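Wodis User Forum » Data Collection » Two-handed sets
Thread: Phone case and tray task, acceptance rules

tultberg_ops
Members are asked to review the collection rules for the phone case task before the December set is closed. The target is 700 accepted demonstrations, of which 238 have been passed so far. Each station works with two hand-held grippers, a clear tray and one translucent case. The rules under discussion are as follows.

1. Hold the case by its sides. A grip on the narrow edges, with the openings left clear of the fingertips, is preferred.
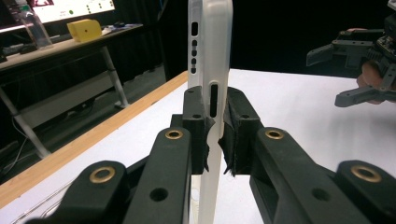

2. Begin each demonstration from a different tray position. The tray may be shifted or turned on the white surface, provided that it stays within reach of both hands.

3. Keep the fingers open and apart before the first approach. Demonstrations that begin with a closed gripper will be returned to the station.

Comments are invited from all sites.

candau_lab
We support rules 1 and 3. We do not support rule 2 as written. At our site the clear plastic is difficult to make out against a white table, and moving the tray between demonstrations adds a second source of error.
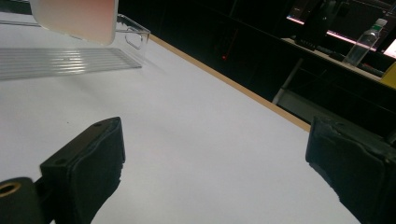 Our proposal is to hold the tray in one place for the first 100 demonstrations at each station and to vary it afterward. The review team would then have a steady baseline for comparison.

szabo_review
With respect, the review team would advise against this. A policy trained on a fixed tray learns the place and ignores the tray. We saw this result in the Szabó pilot, and the early data had to be collected again.

tultberg_ops
Noted. Would a small number of marked positions satisfy both sites?

szabo_review
It would, if the operator also changes the angle. We would further ask that both grippers remain in the head view from start to finish. 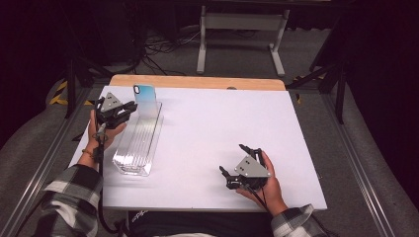 The matching of wrist and head recordings depends on this, and about 2 in 100 demonstrations are now rejected for that fault alone.

candau_lab
Marked positions are acceptable to us. We maintain our objection to free placement -- our operators need a rule they can follow without judgment calls.

grip_pads
A related question on rule 1. Is there a standard for replacing the finger pads? Ours are frayed, and the rules do not mention them.

tultberg_ops
There is no standard at present. Please record the condition of the pads in the station log. A revised rule 2 will be posted here for comment.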